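Tandwood Pair: two-hand teaching grippers

Supplied as a matched pair with cables and finger sets. Parallel jaws, for tabletop pick-and-place work with household items such as a steel tumbler and a wire mesh basket.

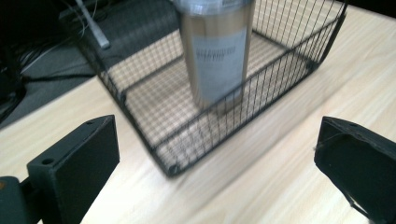

Text: Pradero product desk. Revised May.

Budget per station:
Grippers: 2
Cables: 2
Spare finger sets: 3

Fingers are a wear part and should be costed as a consumable. Order code for the spare set is 109. Allow floor space behind the table for cable runs, and fix the table position before calibration.

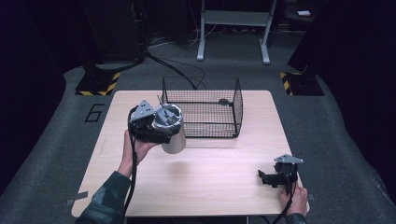

Mounting plates are included in the price. Stands and tables are not, and should be quoted separately through Laizer. Lead time is confirmed on order.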